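**Kadeo sets the record straight on Flullel streaming box**

Kadeo will ship its Flullel streaming box in March, the company said Wednesday. The announcement follows months of online reports that the product had been delayed, dropped or sold to another firm.

Flullel is a small box that plugs into any TV with an HDMI port. It will sell for $100 and comes with a remote and a power cable. Kadeo isn't making a TV set of its own and has no plans for one.
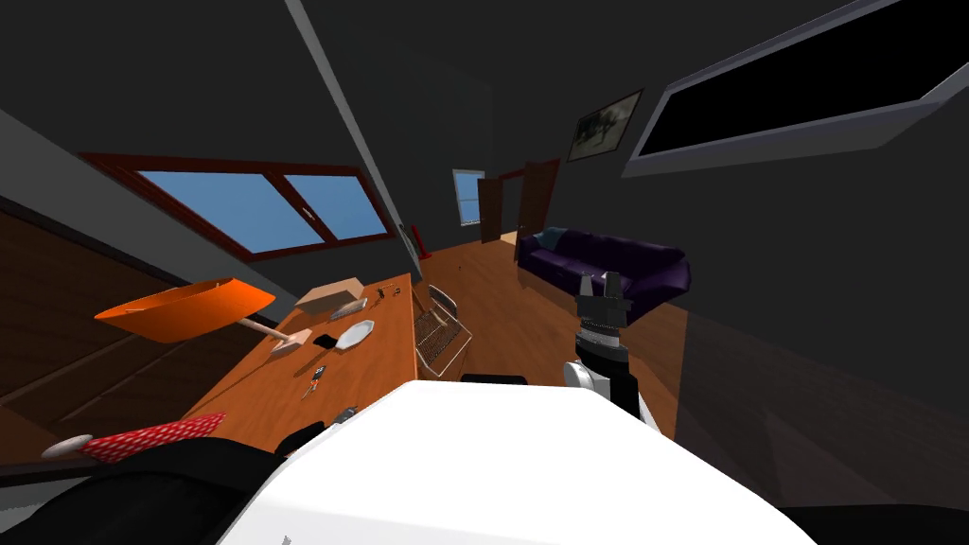
*A long wooden desk and a purple sofa in a computer-rendered room.*

At launch the box will carry 15 streaming apps. Search covers all of them at once, and results show which apps a viewer already pays for. Up to three people in a home can keep separate watch lists.

The chip and wireless parts come from Lindqvist, which has supplied Kadeo
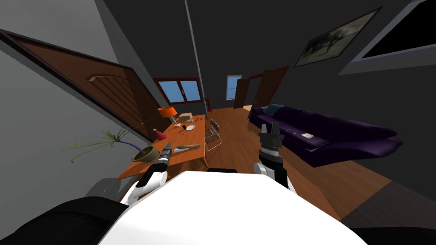
for the past nine years. Final assembly is handled by Golon under a contract signed this winter.

Preorders open at 9 a.m. Eastern on the Kadeo website. Stores will have the box the same week that preorders ship. Owners of the older Kadeo player can move their settings over with the phone app, and that player will keep getting security updates.

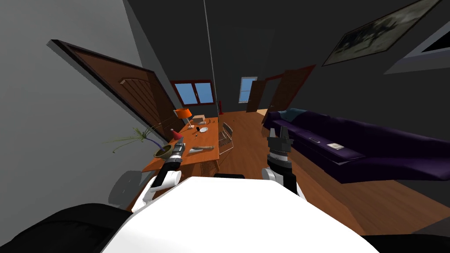

*Rendered living space with a long table along the left wall.*

Kadeo makes home video and audio products. Press requests, including review units, can be sent through the media page on the company's website.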